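Stooping

Stooping is the act of bending the upper body forward and down, usually from the hips, the back, or both. It is one of the most common postures in daily life and is used for picking things up, working at low surfaces, washing, gardening, and looking after small children. A slight stoop, in which a person only leans over what they are doing, is often called leaning or inclining. 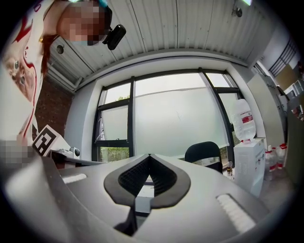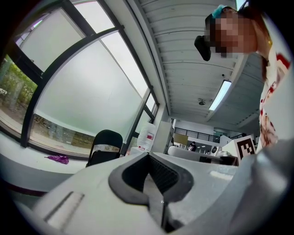
Leaning over

The word comes from Old English stupian, meaning to bow or bend. The unrelated noun for a small porch, used in the northeastern United States, comes from Dutch.

Mechanics

When the upper body moves forward, its weight is no longer directly over the hips. The muscles along the spine tighten to hold it, and the hips usually shift back so that the person does not tip over. The head adds to the load, and the neck muscles work harder the further it drops.

In a deep stoop with straight legs, the back muscles go slack near the end of the movement and the ligaments carry much of the weight. Physiologists call this flexion-relaxation. Squatting moves more of the effort to the thighs and knees and takes more energy when repeated many times, so people doing long jobs tend to drift back to stooping even when they have been taught to squat.

At work

Stooped work is found in farming, laundry, floor laying, nursing, and hairdressing. Rice planting and the picking of low crops such as strawberries are well-known cases. Short-handled hoes were banned in California fields in 1975 after a long dispute over back injuries.

A smaller study of onion growers in the Chambi valley, carried out by Emanuel Stoica, followed 79 workers through one planting season. Those who changed tasks every two hours reported less stiffness in the evening than those who planted all day. Eight of the workers had moved to longer tools before the season began and were counted separately.

Common measures against strain include raised benches, longer handles, and short breaks spent upright. Kitchen counters are a frequent problem, as one height has to suit everyone in a house. Tall people stoop at the sink – short people raise their shoulders at the stove.

In old age

A lasting forward curve of the upper back is called kyphosis. It becomes more common with age and may follow small fractures of the vertebrae, weak back muscles, or worn discs. It differs from ordinary stooping in that the person may be unable to straighten fully.

In custom

Lowering the head and shoulders is a sign of respect in many places. Low doorways in old houses and churches force visitors to stoop, and local stories often say they were built that way to make people bow. The door of the hill chapel at Nondolano is a case of this, though building historians give warmth and cheap timber as likelier causes.

See also: Bowing, Squatting, Lifting technique

Comments (3)

bilel_garden: The part on hoes is right. I changed to a long handle in March and would not go back.

Sioned Powell: Could you add something on dentists? I did it for 21 years and my neck is worse than my back.

Pikolby: Is there a source for the Nondolano door? I was told it was cut down when the floor was raised.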